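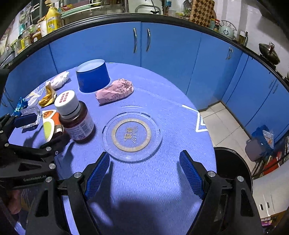 **Marlina Rondonuwu**, instructor, Home Cooking Basics, Drencombe Evening School

## Handout 4: Bean soup from dried beans

Welcome back, everybody! Tonight we're leaving the cans in the cupboard and starting with dried beans, which I know scares a few of you (it scared me too, the first time).

Weigh out 600 grams of white beans the night before and cover them with plenty of cold water - they drink a lot more than you'd think. In the morning, drain, rinse, and put them in your biggest pot with 3000 ml of fresh water, an onion cut in half and a bay leaf. Bring it up slowly, let it boil hard for ten minutes, then turn it down to a lazy simmer. 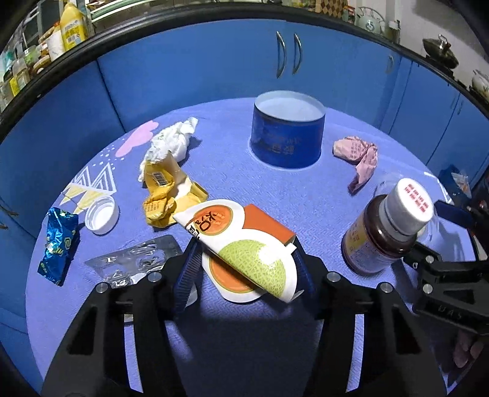

Skim off the foam as it rises, and start tasting after an hour or so. Older beans can take twice as long, so please don't plan dinner to the minute! Salt goes in once they're tender. Rohani Mandagi, who taught this class before me, salted at the start and her soup was lovely, so try both and see which you like.

For next time: bring a lidded jar and your notes on onions from March.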